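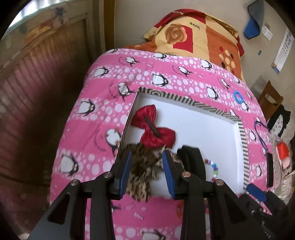
Call for Participants: Sorting Small Accessories in the Bedroom

Clilitz Household Studies invites adults to take part in a home organization project running through October. Participants will sort hair ties, bows, bracelets and similar small belongings onto a tray, using the bed as the work surface. There are 29 places available.

Each participant will complete 3 sessions at home, each lasting 2 hours. Applicants must have a bed they can clear for the session and their own accessories to sort. The tray is supplied by Gelari and may be kept afterward.

Participants will also be asked to keep a short written record of where each item is normally stored.

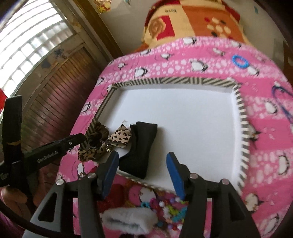
Footwear is included in the second session. Participants choose their own items, and these need not match in size or kind - a black platform shoe may share the tray with a leopard-print hair accessory. Items should be clean. Patterned bedding is acceptable and does not need to be changed.

An honorarium is paid after the final session. To apply, write to the Prudcombe office, stating your preferred time of day. Applications close at 5 p.m. on the last day of September.

Comments

thibodeau_m: Are renters eligible, or only homeowners?

Clilitz Office: Renters are welcome to apply.

Jaybird: My daughter has the same penguin sheets in another colour. Can two people in one house apply?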